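Airport shuttle or drive myself and park? Ullow to the airport, early flight

Posted in Getting Around, Thursday, October 11, 2018

Gráinne Ó Flaithearta

Hi all. Moved to Ullow in July so still working out how anything runs here. Flying out for work, flight leaves at ten past six in the morning, which means being at the airport by 4:30ish if I check a bag, and I have to check a bag because of samples. Gone 11 days.

Options as I see them:

Drive my own car and leave it in long stay. Car is a Isa hatch, old, battery not great. Worried it won't start when I get back at night.

Book the Ó Briain shuttle. Their website says first pickup 3:15 but then a different page says first pickup 4, and when I rang I got the recorded message. Twice.

Regular cab. Don't know if you can even get one at that hour in Ullow. The rank outside the station is empty whenever I walk past after dinner.

Get my brother to take me. He has said no.

Cost matters a bit, work pays me back but only up to a limit and only with a proper receipt, the kind with a business number on it. A card slip isn't enough, found that out the hard way last trip.

Also does anyone know if the shuttle takes an oversize case? Mine's a hard one, longer than a normal suitcase. Not skis-long. More like a keyboard.

Thanks in advance, sorry if this has been asked, the search on here gave me stuff from years ago with dead phone numbers.

3 replies

Darragh Ó Ceallaigh

Cab. Book it the night before. Done.

Eamon Foley

Have done this run more times than I care to remember so here goes, typing fast, on my break.

Shuttle first. The 3:15 is real but it's a weekday only thing and it only runs if enough people have booked by the afternoon before. The website doesn't tell you that. If there aren't enough they roll you onto the 4, and they text you to say so, sometimes quite late. The 4 does 6 stops before the highway. Six. One of them is the motel out past the racecourse and the motel people are never ready. I've been on it when it got to departures at 5:20. With a bag to check for a 6:10 I wouldn't touch it. Maybe if it was carry on only and you like stress.

Oversize case, they do take them, goes in the trailer. But the trailer isn't on every run so you have to put it in the notes box when you book. Don't ring, nobody picks up before nine. Email is better, I usually get an answer the same day.

Cab. You won't get one off the rank at that hour, you're right about the rank. There are four drivers who do nights out of Ullow and they're mostly doing the hospital shift change, so it has to be a pre-booking. Ring the office before 8pm, ask for a fixed price to the airport, and get them to read it back to you. If you don't ask for fixed they put the meter on and you pay the night rate plus the toll plus the airport fee, and the difference isn't small.

Ask for a wagon for the case. Say "wagon" not "big car", I said big car once and got a sedan with a big boot, which was full of his golf gear.

Receipt
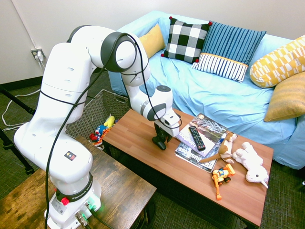

Yuzhen Hou

is the bit that trips people up. The tear off slip from the machine won't have the business number. You want a tax invoice. Most of the drivers carry a book of them under the visor but you have to ask before you get out, and have him fill in the pickup, the drop off, and the total including toll. If he hasn't got a book, take down the car number off the dash sticker and email the office, they'll send one. Mine took 4 days to come.

(Eamon that was your sentence sorry, your post ended on "Receipt" and I think you hit send. Finishing it for you as I used to do the phones at the cab office.)

Couple more things from that side of the desk.

When you pre-book, the job goes on the board for the night dispatcher and gets offered out an hour ahead of pickup. So if you book 3:30, it isn't really given to a driver until 2:30. People think a booking means there's a man with your name already. There isn't yet. Airport jobs do get picked up quickly, it's a good fare, I wouldn't lose sleep. But leave your phone on loud. If the driver can't find the house he'll ring once, maybe twice, then he's gone to the next one and you'll be marked as a no show.

Give a cross street. Give the side of the road. Half of Ullow has numbers on the bin and not on the house. Porch light on helps a lot.

If you're in one of the new streets off Erkard Road they may not come up in the system at all, it was still missing some of them when I left. In that case book from the corner shop on Erkard and walk up, or tell them to put it in the comments. Comments get read out over the radio so keep them short.

Time. Leave at 3:30, not later. Highway is down to one lane overnight near the quarry turnoff, with the stop and go man, and that can be nothing or it can be a fair old wait. Ask the driver, he'll have been through it already that night and will know which way to go. If he wants to take the old road let him. It's longer on the map but the fixed price is fixed so it's no skin off your nose.

Coming home is different. You don't pre-book coming home unless you land after midnight. Go out the left hand doors at arrivals, walk past the first rank (that's city cabs, they will do Ullow but they charge you the return leg as well and they're allowed to), and go down to bay 23. That's the regional bay. There's a phone on the pole, straight through to our office, or use your own. If one of ours has just dropped off he'll usually swing round for you and be glad of it, otherwise he's driving back empty.

Ask for the same fixed price going back. They don't always offer it.

On driving yourself, I wouldn't with that battery, 11 days is a long time for an old one. Plus the long stay bus doesn't start until 4:30 in the morning so you'd be hauling your keyboard case across the car park in the dark. You can disconnect the battery but then the radio wants its code, and who has the code.

Tip isn't expected. Round it up if he carries the case.

Comments on this reply

Eamon Foley
Yes hit send by accident, boss came in. All of the above is right. Didn't know that about the return leg, have paid that more than once I'd say.

Gobnait Ó Dálaigh
The night office number changed in July by the way, the one painted on the older cars is the old one. New one is on the fridge magnet they put in letterboxes, or ask at the newsagent, they have a stack of them at the counter.

Gráinne Ó Flaithearta
This is brilliant thank you both. I am off Erkard Road so thats very good to know. Booking a wagon for 3:30 fixed price. Does the office take a card over the phone or do I pay the driver?

Yuzhen Hou
Pay the driver. Card is fine, there's a surcharge, get him to put that on the invoice too.

Darragh Ó Ceallaigh
So, cab then.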